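To: kitchens-list
From: Housing Services Office, Prastincombe Residences
Subject: Re: Food storage rules in the shared kitchens - pantry moths, Dumgate Hall

On Wednesday, the Dumgate Hall Residents' Association wrote:

> We write on behalf of residents on the second and third floors. Pantry moths
> have now been found in both kitchens, first in a bag of flour and later in
> several boxes of cereal. Residents have thrown out a good deal of food at
> their own expense.
>
> We would like clear answers on three points. Are residents still allowed to
> keep dry food outside the wall cabinets? The October notice seemed to say
> that everything must be behind a closed door, and there is not enough cabinet
> space for that. Will the office treat the kitchens, and if so, with what?
> And will anyone be charged?

The Housing Services Office thanks the Association for its message. The answers below apply to all shared kitchens in the Prastincombe Residences, including Kereama House, and replace the section on dry food in the October notice.

1. Food kept outside the cabinets

The October notice was worded too broadly. Its purpose was to keep opened bags and boxes off the counters. Residents may continue to keep dry food on a counter or on a small freestanding shelf, provided that the food is in a hard container with a lid that closes fully. Paper bags, thin plastic bags and cardboard boxes do not meet this rule, even when they are folded over and clipped. Moth larvae can chew through all of these.

A freestanding shelf must leave the counter beneath it easy to wipe, and it must not stand over a power outlet or within arm's reach of a burner. Wall-mounted shelves may not be added by residents in any building. The main block dates from 1834, and its plaster will not hold ordinary wall anchors. 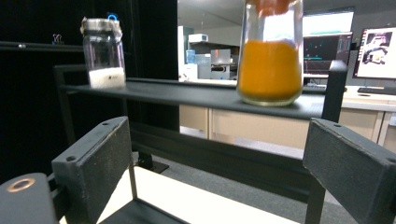
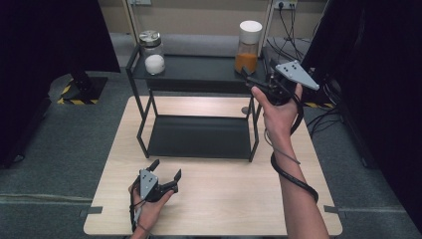
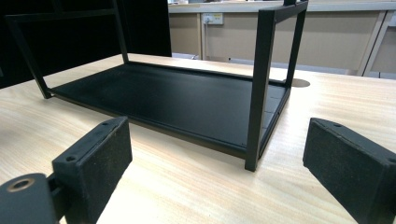
Pantry moths almost always arrive with food that has been bought, usually grain, flour, nuts, dried fruit, birdseed or pet food. They do not come from drains or from poor housekeeping, and the office does not regard their presence as a sign of either. What matters is how soon they are seen. Clear glass jars with lids, of the kind standing on the upper tier of the black shelf in the second picture, let a resident check the contents without opening anything, and the office recommends them over opaque tins. Webbing near the top of the food is the usual first sign. Any food that shows webbing or larvae should be sealed in a bag and taken directly to the outside bins, not left in the kitchen trash overnight.

Residents who buy grain or flour in quantity may wish to freeze it for a full week before putting it in a jar. Each residence freezer has one drawer set aside for this purpose. Items in that drawer must carry a room number and the day they went in.

2. Treatment of the kitchens

The office has asked its pest contractor, Bamilance, to inspect both Dumgate kitchens. No spray will be used on surfaces where food is prepared. The contractor will place sticky traps inside the cabinets and will vacuum the shelf-pin holes, the door hinges and the gap behind the kickboards, where the larvae tend to form cocoons. Residents are asked to empty the cabinets by 9 a.m. on the day of the visit - a notice will be posted on each kitchen door beforehand - and to leave them empty until the end of the afternoon.

The traps catch adult males only. A trap with moths on it does not mean that the treatment has failed, and traps should not be moved or thrown away.

3. Charges

Residents will not be charged for the inspection or the treatment. Those who have thrown out food may claim up to $40 per room toward replacement. Claims should be made on Form 1032, available at the front desk of each building. Receipts are helpful but not required.

The storage rules will be posted in every kitchen, and a copy will go to all 746 residents with the next rent statement. Comments on the wording are welcome on this list until then. Reports of new moth activity should go to the front desk and should give the floor, the cabinet and the type of food involved.

Housing Services Office
Prastincombe Residences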